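Notes on access at the Mornmont tract, for anyone planning fieldwork or a visit this September. Short thread.

The tract is private, held by a membership association since before the county road was paved. The public right of way ends at the Pener gate. Past that you need a signed permit, on paper. A phone screenshot is not accepted.

Permits come in two classes. Class 1 is day use, sunrise to sunset, shoreline trail only. Class 2 is research and covers the interior lakes. The fee is 100 dollars per party, paid once per season.

Research parties are capped at 5 people, driver included. If you bring a sixth, one person waits at the gate.

Overnight stays are limited to the guest lodge at Shen Lake. Renderings of the interior:

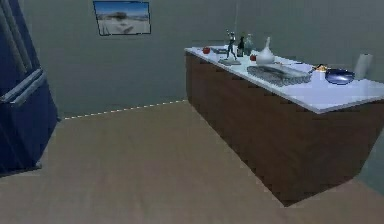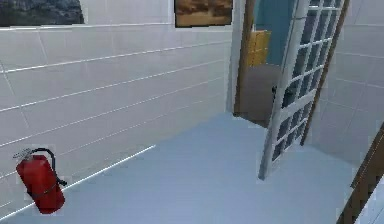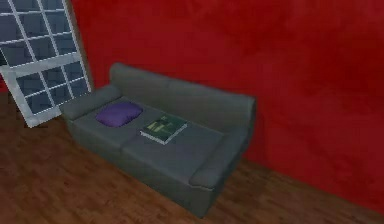
Back to the permits. Applications go to Lindalva Seixas at the access office. Send the study plan, a map of sample sites and proof of insurance in one packet. Incomplete packets are returned unread.

Processing took 26 days for my last application. The office handles new packets on Friday only, so one that arrives Saturday loses most of a week.

Boats: no outside hulls on the interior lakes. The association keeps 2 canoes at the north landing - reserve them on the same form, line 5. Paddles are stored at the gate, so pick them up on the way in.

Water loggers and trail cameras need a tag with the permit number. Untagged gear gets pulled. I use Virnivex tags, the riveted kind. The adhesive ones came off in the first hard rain.

The gate log closes at 6 p.m. Sign out before then or the office will start calling your emergency contact.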